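Speaker notes - Gripper rules on the shop floor
Lamont session, Monday, June 7, 2021

Opening
Skip the bio. Ask who has a written rule for gripper checks. Hands up. Then ask who read it since March. Pause.

Why we wrote ours
Pakesberg line, 84 stops in one quarter. Roughly 5 of those were real faults. The rest - people unsure what counted as a fault. No shared wording, every shift had its own idea.
Dont read out the whole stop log. One line, move on.

Rule one: look at the fingers first
Before any approach. Both fingers, tips and side faces. Worn finish is allowed, a changed shape is not. Say this twice, somebody always asks about scratches.
Open and nothing between the tips before moving toward a flat surface. Pale surfaces are the hard ones - glare, thin lines, edges you lose. Slow down there.

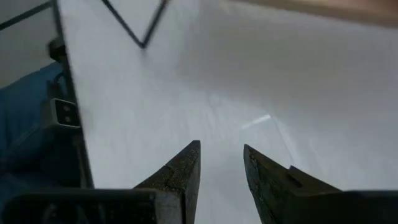

Rule two: clear the margins
Cloth, clips, cable near the work get moved or get written down. No "its fine, it was there yesterday."
Zemitcombe does this at shift change, we do it at every restart. Either is OK, pick one and put it in the procedure.

Rule three: log it the same way
Five fields, no more. Finger state, surface, margins, cycle count, initials. Full inspection every 2000 cycles even if teh log is clean.
Jisbridge wanted a comments box - said no, mention if time.

Questions
If short on time drop rule three, its on the handout. Leave the checklist up while people talk.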